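The new pair of hands at Hislow

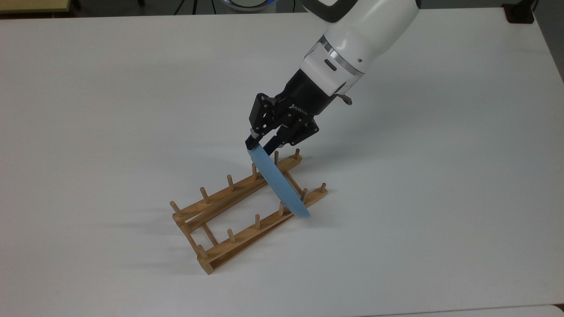
A blue plate at the wooden rack.

I've washed up in the Hislow kitchen long enough to have opinions about racks, so when the arm came in August I sulked a bit (sorry, Spyros!). We send out 230 lunches, and my wrists used to ache by 3 p.m. Now I scrape, check for chips and chat with the servers, and I do miss the stacking, oddly. Spyros Dumitrescu has promised us all training on it, and I've put my name down first.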